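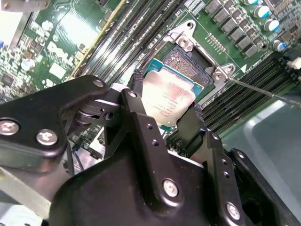

Kilta Board Service Cell
Live demonstrations at the Flundness showroom

Item number: 156
Availability: built to order
Demonstrations: by appointment, plus open days

The Kilta is a compact robot cell for people who take server boards apart and put them back together all day long. It handles the delicate part of the job, which is picking up a processor, carrying it over to the board and setting it down in the socket, and it leaves your technicians free for the diagnosing and the paperwork and all the other things that pile up in a repair shop. We have been selling it from our Flundness showroom since August, and the question we hear most often on the phone is a simple one: can I come and see it run? Yes, you can, and we would love to have you.

What you will see on a visit

A demonstration takes most of a morning or most of an afternoon, depending on how many questions you bring (please bring a lot of them). We start with coffee and a chat about the kind of boards you handle, how many come through your door and what tends to go wrong. Then we walk over to the cell and run a processor placement on a real server motherboard, first at a slow teaching speed so you can follow every move, and then again at the speed the cell would work at in your shop.

You are welcome to stand right up at the guard window. There is also a monitor beside the cell showing the view from the small camera at the wrist, and most visitors end up watching that one, since it puts you closer to the socket than your own nose could safely get. The two fingertips take the processor by its sides, so nothing has to touch the contacts underneath, and the wrist makes its small corrections in angle before the part goes down. It is oddly hard to walk away from. More than one visitor has missed lunch over it.

After that the cell is yours for a while. Shazia Niazi runs our demonstrations, and she will hand you the teach pendant and let you set up a pick of your own on a practice board. No programming background is needed. If you can find your way around a label printer, you can get a first pick saved before you leave.

Bring your own board

We strongly encourage this. A demonstration on our board tells you that the Kilta works; a demonstration on yours tells you whether it will earn its keep. Please send us the board model and the processor type at least 7 days ahead so we can check the fixture and load the right fingertip settings. Pack the board in an antistatic bag inside a stiff box, and leave the socket cover on for the trip. Boards with memory slots close on both sides of the socket are fine, and we see plenty of those. If your board has tall heat sinks or unusual brackets near the socket, a quick phone picture sent along with your booking is a big help to us.

One small request — please don't bring a customer's only working board. We are careful, and the cell is careful, but a visit should be a relaxed day out, and it is hard to relax when somebody is waiting for that exact board on Monday.

What is included with the cell

Robot arm with two-finger gripper and wrist camera
Standard fingertip set for square and rectangular processors
Adjustable board fixture
Tray holder for incoming and outgoing parts
Guard enclosure with front window
Grounding kit
Teach pendant and printed handbook
Two days of training at your site

Sold separately

Talpur fingertip set, for narrow or thin parts
Drinevura tray feeder, for shops that want the cell to run through a longer batch without a refill
Second board fixture, so one board can be loaded while the other is being worked on

Key figures

Cell width: 47 inches
Cell height with guard: 76 inches
Gripper: two fingers, parallel grip
Vision: wrist camera, live view on monitor
Power: standard wall outlet

The width matters more than you might think. We measured a good many shop doors before we settled on it, and the cell rolls through an ordinary double door without anything being taken off. The height includes the guard, so if you have a low beam or a sprinkler line over the bench, do measure up to it and tell us the number before you order.

Open day, 21 Oct 2023

For those who would like to look around without booking a private session, the showroom will be open from ten in the morning until four. The cell will run placements through the day with a short pause at noon, and we will have the Talpur fingertips and the Drinevura feeder out on the side table for anyone who wants to handle them. Farzana Khokhar, who looks after installations, will be there to talk about floor space, power, grounding and delivery. She has put these cells into some very awkward rooms, and she is the right person to ask if you suspect yours is one of them.

Children are welcome with an adult. There is a practice station with the guard closed where they can start a pick with one big green button, and I should warn you that the line for it includes a fair number of grown-ups as well. Parking is free behind the building, and the entrance from the lot is step-free.

Questions visitors ask us

Does the cell close the socket after the processor is in?
In the standard version your technician does that by hand. We like having a pair of human eyes on the part before the frame comes down, and it only takes a moment.

How does it know which way round the part goes?
You show it once during setup, using the corner mark on the processor and the matching mark at the socket. The wrist camera checks the angle each time after that.

Can it take processors out as well?
Yes. Removal uses the same fingertips and is taught in the same way. Ask Shazia to show you both if your shop does a lot of salvage work.

Can I film the demonstration?
Of course, as long as other visitors are happy with it. If you would rather have the wrist camera recording from your own board, bring a USB stick and we will copy it over for you.

Booking a visit

Call the showroom or fill in the visit form on this site with your name, your shop and two dates that suit you. We answer within one working day. Groups of up to four fit comfortably around the cell; for larger groups we split the session in two and keep the coffee going for whoever is waiting.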